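Stovora Soft Fingers, reviewed by a robotics club that is hard on its toys

Tue 9 September

I run the after-school robotics club at Dunotholm, and we have been living with a set of Stovora padded fingers since January. A few of you asked on the club page whether they're worth the money, so I finally sat down and wrote it up. Short answer: yes, with some grumbling.

We paid $133 for the pair, plus 13 for shipping, and that came out of our bake sale money, so believe me, I was rooting for them! They slide over the stock fingers on a parallel gripper and strap tight underneath. The instructions are one folded sheet with drawings so tiny that my students photographed them and blew them up on a laptop. The first fitting took us most of a meeting (we had the left one on backwards, it happens). Now the kids can swap them before I've finished taking attendance.

Our project this term is called Pack the Bag. The arm has to open a soft bag, put play groceries in it, and close it up again, and the students record themselves driving it by hand so they can train a little model on the recordings. We picked a navy bag with a zipper and a big front pocket, and I'll admit I thought the zipper would be the easy part. It's a zipper! My four-year-old nephew can do a zipper.
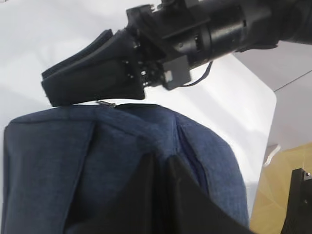 So, grip. On fabric these are great. The bare fingers we used before would pinch up a fold of cloth and then let it slide right out the second the arm moved, and the kids would groan so loud the chess club next door complained. With the pads on, a fold stays put. They squash a little too, which is very forgiving when a ninth grader comes in too low, and ninth graders always come in too low.

On small hard things they're just okay. Zipper pulls are the worst of it. The pads are so thick that you can't really feel your way onto a thin metal tab, and you can't see it very well either, the camera being down at the wrist with a big black finger in the way. We ended up tying a loop of ribbon through the pull for the beginners, and the older students refuse to use it on principle. Fine by me.

They've held up better than I expected. We keep a tally on the whiteboard and we're at 2477 grabs on this one pair -- no rips, no popped seams. The straps are another story. One lost its stickiness by spring and we've been using a rubber band ever since. I wrote to Stovora and got a friendly email and, two weeks later, a new strap in the wrong size.

The other thing I should mention is cleaning. They pick up lint like crazy. We go over them with a tape roller at the end of the day, and if we forget, the next group gets fuzz on everything.

How do they compare? We borrowed a set of Drokisetti fingers from another school for a couple of weeks. Those are firm rubber, $87, and much better on the zipper. They were also pretty hopeless at holding the pocket open, and one of them left marks on our toy tomato that never came out. My students voted to keep the Stovoras and I didn't argue.
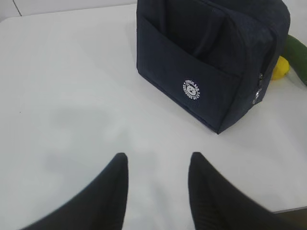 Muchen Guo thinks I'm being too easy on them: for a contest where every second counts, the firm fingers win, and a team can always stiffen up the pocket with a piece of cardboard if the rules allow it. Our rules don't, sadly, but yours might, so check before you buy.

I'd also say don't get these if your arm is on the weak side. The pads add weight right at the end where you least want it, and on our old Hao arm (rest in peace) the wrist drooped whenever we reached across to the far corner. The newer arm doesn't seem to care.

Four stars from me. I'd knock the missing one back on if they sold spare straps in the right size. Sandra Gosling has already asked to borrow ours for the middle school club, and she can have them as soon as Pack the Bag wraps up, rubber band included.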